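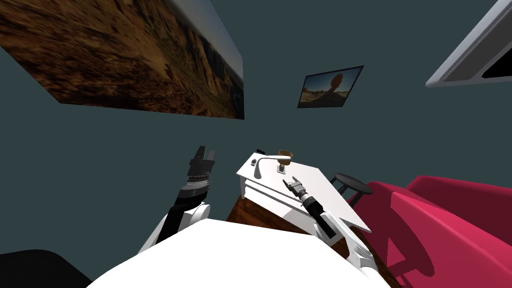
Adon cell: gripper service and re-zero before the Lollau runs

Filed under: Cells and Upkeep
16 shares | 2 comments

The Adon simulated cell was taken out of the job queue in January for its first full service since the move to the Lollau room. The cell is a two-arm setup with parallel two-finger grippers, working across a white surface toward a counter with a faucet. The room model was not changed. All of the work described below was on the arms, the grippers and the solver settings, and job files written for the old configuration will need one edit before they load.

The service was prompted by a fault in the right gripper. On a close command the two fingers stopped at different distances from the center line. The difference was small enough to pass the load check, but it showed up as a sideways push whenever the gripper closed on a fixed part. In the logs this looked like a wrist torque error, and two earlier tickets were closed on that basis. Those tickets have been reopened and linked to this one.

The cause was in the gripper file supplied by Krasniqi. Each finger has its own slide joint, and the two joints are tied so that one follows the other. The tie had been written with an offset left over from a wider finger set. With the wide fingers the offset is correct. With the narrow fingers now on both arms it holds the following finger back at the closed end of the stroke. At the open end there is no visible effect, so an open-gripper check will not catch it.

The left gripper had the same offset. It had gone unreported there because the left arm is used mostly for holding positions above the surface and closes on a part far less often. Both gripper files were replaced in the same session, and the old ones are kept in the archive folder under the previous cell name.

Re-zero procedure

Irno staff repeating this on another cell should work in the order given. The finger zero is stored relative to the wrist zero and is overwritten if the wrist is done second.

1. Stop the job queue and load the room with gravity off and contacts on.
2. Send both arms to the service pose. Wait for joint speeds to read zero before going on.
3. Zero the wrist roll on each arm, left first. Save.
4. Open the gripper to its full limit and read both slide joints. The values should match.
5. Close on the gauge block and read both joints again. If they differ, check the tie offset in the gripper file before touching the joint limits.
6. Turn gravity back on and repeat steps 4 and 5.
7. Run the close test for 157 cycles and look at the spread of the finger readings, not only the mean.

The number of cycles in step 7 is the length of the standard test file. A shorter run will usually show the fault, but results from a shorter run can't be compared with the records from other cells.

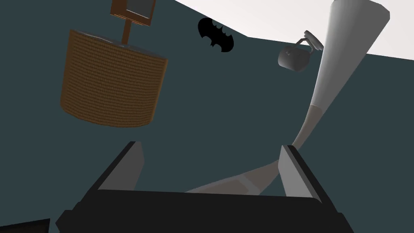

Gripper open with nothing between the fingers; hanging mug at upper right.

Contact shapes

The finger pads were also given new contact shapes. The old ones were taken straight from the drawn mesh and had many small faces along the pad edges. When a pad met a curved part such as the faucet spout, contact points jumped from face to face between time steps and the force reading chattered. Each pad now uses a single box for contact, with the drawn mesh kept for display only. The look of the gripper does not change.

The box is slightly shorter than the drawn finger at the tip. Jobs that touch a surface with the very end of the finger will see contact a little later than before. Any job with a hard-coded touch height should have that height measured again. Jobs that move down until contact is reported need no change.

The solver was left at 16 iterations per step. A higher setting was tried during the session and gave no useful drop in pad slip, while the time per run went up enough to matter for overnight batches. The contact margin on the counter top and the white work surface was set to the same value, which it had not been before. A part slid from one test patch to the other used to lift slightly at the change.

Results

After the new files were loaded, both grippers passed the close test with gravity on and off. The right wrist torque error did not come back in the test set. The sideways push on a fixed part is now below the level the cell reports. One item is still open: the left arm takes longer than the right to settle in the service pose, by a margin that doesn't depend on payload. Joint damping on the left elbow is the likely place to look. It does not affect closing and was left for the next service.

What to change in job files

Replace the gripper name in the header with the new one for each arm. The loader will refuse the old name with error 247, and the message text is misleading: it reports a missing room file when the room is present. A clearer message has been requested. No other header lines need to be edited, and saved arm poses carry over as they are.

The cell is back in the queue. Logs from before the service should not be mixed with new ones when comparing grip force, and the run index now has a column for gripper file version so that the two sets can be told apart.

Tags: simulation, grippers, calibration, Adon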